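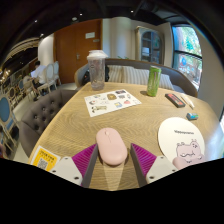 4. Picking up small tabletop objects: rules of good practice

October – by Vangelis Nikolaidis
Reading time: 2 minutes
Filed under: Rutix hand gripper > Set-up guide > Working safely

By now your Rutix is charged and both fingers open and close freely, so you must be itching to pick something up! Please give these few steps a read first, even if you have used our older Dokar model, as the habits are a little different.

4.1 Ask before you start. If you are working in a lounge, lobby or any other place where people sit, let them know that you will be recording, and tell them where they can move to if they would like to stay out of it.

4.2 Choose your object. Something smooth and rounded, like a computer mouse, is a lovely first try. Leave full drinks and anything breakable for another day, and if they share the table, plan a path that stays well clear of them.

4.3 Open the fingers all the way and come down slowly, with one finger on each side of the object. The dark contact strips should meet it squarely – if only the tips touch, back off and line up again.
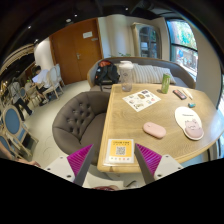

4.4 Squeeze gently until you feel the ribbed wedges begin to give, and then stop. They are meant to bend around whatever you are holding, and extra force only wears them out sooner. The Rutix is rated for objects up to 500 grams.

4.5 Lift, move, and set the object down flat before you open the fingers. No dropping, please, however small the distance.

CAUTION: Keep your free hand, sleeves and hair away from the fingers while they are closing.

NOTE: Check the screws on both mounting plates every 40 grasps. A loose plate lets the finger twist a little, and you will see it in your recordings long before you feel it in your hand.

4.6 When you finish, wipe the contact strips with a dry cloth and write the session number in your log. Spare strips are order number 234 in the Borkowska parts list.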